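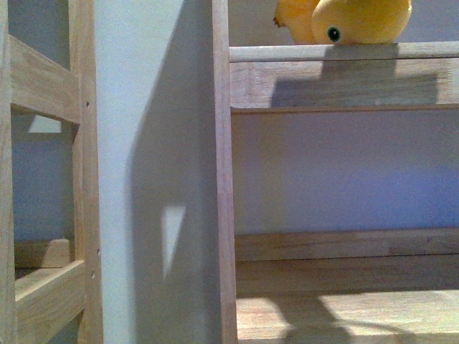
Section 4. Placing, leveling and loading the shelf unit

Read this section before you put anything on the Celtine unit. The leaflet in the carton says the unit is ready to load once the last screw is in. We have put together enough of these to doubt it.

4.1 Placing the unit

1. Stand the unit where you want it, with its back toward the wall. If another piece of furniture stands next to it, leave enough of a gap to get a hand in.

2. Push gently on one front post. If the unit rocks, the floor is probably uneven. The leaflet calls the frame "self-settling." It isn't. Slide a thin shim under the short leg and try again.

3. Measure from the floor to the top board at both ends. A difference of up to 2 mm is fine.

4. Tighten the screws in the posts by hand. Do not use a power driver. Wood like this strips easily, and the replacement screws from Wernetti have never held as well in our experience.

Note: Lines across a post or an apron board are usually glue joints and are not cracks. Run a fingernail over them. If the nail catches and the line opens when you press, stop and ask for a new part.

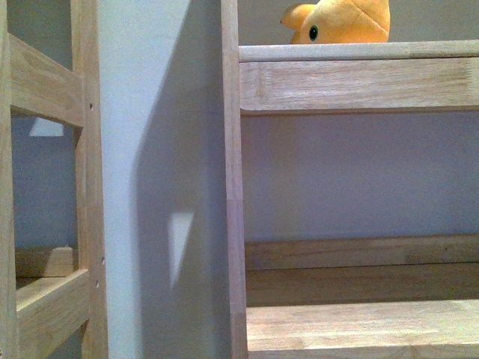 4.2 Loading the shelves

5. Start at the bottom. Books, boxed games and anything else with real weight go on the lowest board.

6. Keep the top board for light things. The carton promises 60 lb per shelf, with no word on how that was tested or for how long. Ka-ming Chiang, who edits this guide, stays well under it and so should you.

7. Wait 2 days, then repeat step 4. New wood moves a little, whatever the box says about "stabilized" timber.

Caution: Do not let children climb the unit. Fix it to the wall with a bracket suited to your wall type. The bracket is sold separately as part 266, and we think it should have been in the carton.
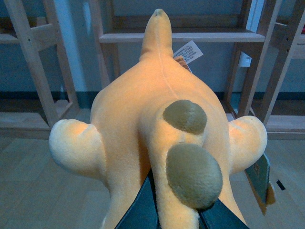 4.3 Soft toys and other light items

8. Check each toy for paper tags before it goes up. Read the care label first, then decide whether the tag stays on.

9. Set the toy on its belly if it has one flat enough. Toys propped upright tend to slide.

10. Skip the adhesive pads sold under the Zasolura name. They claim to lift off bare wood cleanly. Arif Herath tried one on an offcut in August and had to sand the mark out.
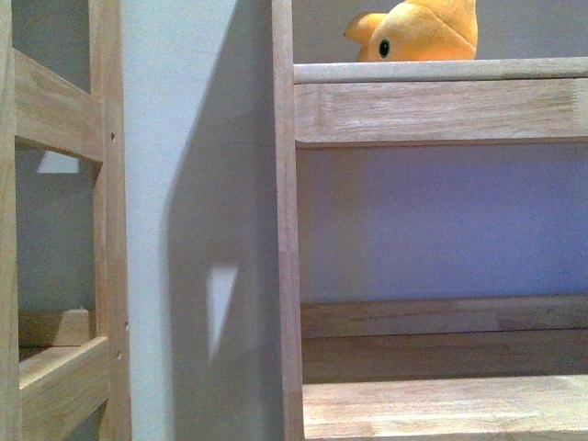
Top boards on this unit have a rounded front lip, and the leaflet presents it as a safety feature that "keeps items in place." We would not rely on a curve for that. Keep soft things back from the lip, the way the yellow-orange plush toy sits partly hidden behind the edge with its eye just showing over it. You will see less of the toy from below – a fair trade if it spares you picking it up every morning.

11. Dust the top board with a dry cloth. Oil and wax are optional. If you want a finish, test it on the underside first and let it dry fully before reloading.

For spare screws and shims, see the parts list on the inside back cover.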